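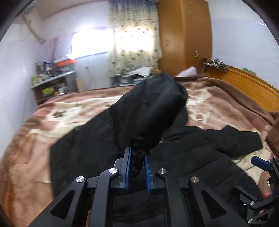 Backyard Wildlife > Reptiles and Amphibians

Toad in the window well, move it or leave it?
8 replies

haldane_hill
There is a toad living in the window well on the north side of our house. I first saw it in February, half buried in the leaves, and figured it had fallen in and died. Then it blinked. It has been in there ever since, and it looks fat enough. The well is deep, with smooth metal sides, and I don't see how it could climb out. My husband wants to carry it down to the creek, 300 feet from the house. I'm inclined to leave it alone. What do people here do?

annag_leckie
Leave it, but give it a way out. I lean a rough board in each of ours, from the bottom up to the rim, and the toads use it when they feel like it. Wrap the board in burlap or old screen if it's slick.

mudpuddle
I'd move it. A window well is a trap. Ours filled up in a storm and we lost two toads and a salamander. The board is fine until it floats.

annag_leckie
Then the drain is clogged. A well that fills with water is going to be in your basement next, toad or no toad.

mudpuddle
Sure, but the toad doesn't know that. I still say take it out and put a cover on.

R. Coutinho
I'm with mudpuddle on the cover and with Annag on not hauling it to the creek. Toads know their own patch. If you carry one off it may spend nights trying to get back, and there's a road between our place and the water. I'd set it under the nearest shrub, in the evening, with a broken flowerpot on its side for shelter.
Raíssa Coutinho, Skastbridge

haldane_hill
No road here, just lawn and then the neighbor's woods. How warm should it be before I take it out? We had 58 yesterday afternoon but the nights are still cold.

R. Coutinho
Wait until the nights are mild and you hear others calling. If it's cold it can't dig in fast enough. Wet your hands first and don't wear the gloves you use for fertilizer.

oldporchlight
We have had toads in the same well for years and never touched them. They eat the crickets that would otherwise come in around the window. I keep 6 inches of leaves and loose dirt in the bottom and that's all I do. Some years there are two of them. I don't think they're trapped, I think they like it.

mudpuddle
They can't leave, so how would you know if they like it?

oldporchlight
Fair enough. I might put a board in and see.

haldane_hill
Update. I cleared the drain, which was packed with maple seeds, and put in a cedar board with window screen stapled to it. The toad sat and stared at it. This morning at 7 it was still in its corner with just the eyes out of the leaves — so for now it stays. The cover goes on once it has moved out, and my husband has agreed to forget about the creek.

annag_leckie
Check under the board before you lift it. They like to sit there.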